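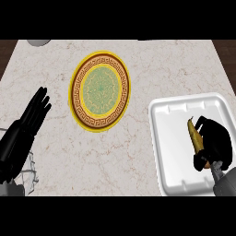 One of the Skereston users wrote in that after a hand swap the right side closed late on every grasp, and could we please put the fix somewhere findable. So, FAQ.

## Hand swap and upkeep, Brullow two-arm cell

**Right hand closes late after a swap?**
Old offsets still loaded. Clear them, re-home both hands, run the banana-to-plate task in sim first. Then hardware.

**Do I home the left one too, if it wasn't touched?**
Yes. Both, fingers open and flat.

**How often do the finger joints get checked?**
Every 75 hours. Wrist bolts at the same time, 6 per side.

**Fault 13?**
Cable at the wrist. Reseat it, power cycle. Comes back = replace teh cable.

**Which grease?**
Whatever's in the Toivonen kit. Small dab, wipe the rest.

**Where do logs go?**
Shared drive, Brenirex folder. Put the hand serial in the file name pls.

Updated 13/10/2022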